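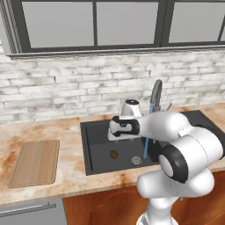 Para: lista Urnetico – motas clássicas e de enduro
Assunto: Re: Revisão da forquilha, óleo e retentores
Data: 30 de junho de 2021

Na mensagem anterior escreveu-se:
> Comprei uma Ivley 339 parada há anos e a forquilha verte do lado
> esquerdo. Troco só esse retentor ou os dois? E alguém sabe a
> quantidade de óleo? O manual que tenho é de outro modelo e não
> bate certo com o que saiu lá de dentro.

Troca os dois. Já fiz só um lado numa moto igual e tive de desmontar tudo outra vez em agosto.

Antes de encomendar, passa a unha pelas bainhas na zona onde o retentor trabalha. Se houver picadas de ferrugem, os retentores novos duram pouco. As picadas pequenas tiram-se com lixa 1000 e óleo, sempre em volta do tubo e nunca ao comprido. Se forem fundas, é cromar de novo. A Pellegrini faz esse serviço, mas confirma o prazo com eles.

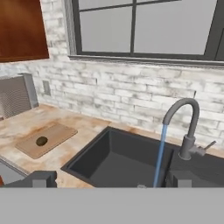 Quanto ao óleo, a minha leva 219 ml por perna, com a forquilha seca. Se não a desmontares por completo fica sempre algum lá dentro, e nesse caso é melhor medir a altura: 74 mm a contar do topo, sem mola e com a perna toda comprimida. Bombeia devagar umas quantas vezes antes de medir, para sair o ar.

Os retentores da Tusevia servem, só que vêm sem os guarda-pós – esses têm de ser pedidos à parte. Vê também o casquilho de baixo. Na minha tinha folga e era isso que estragava o retentor.

O parafuso do fundo leva anilha de cobre nova.

> Também tenho dúvidas na mola, parece-me curta.

Mede-a solta e põe aqui o valor, que eu comparo com a minha.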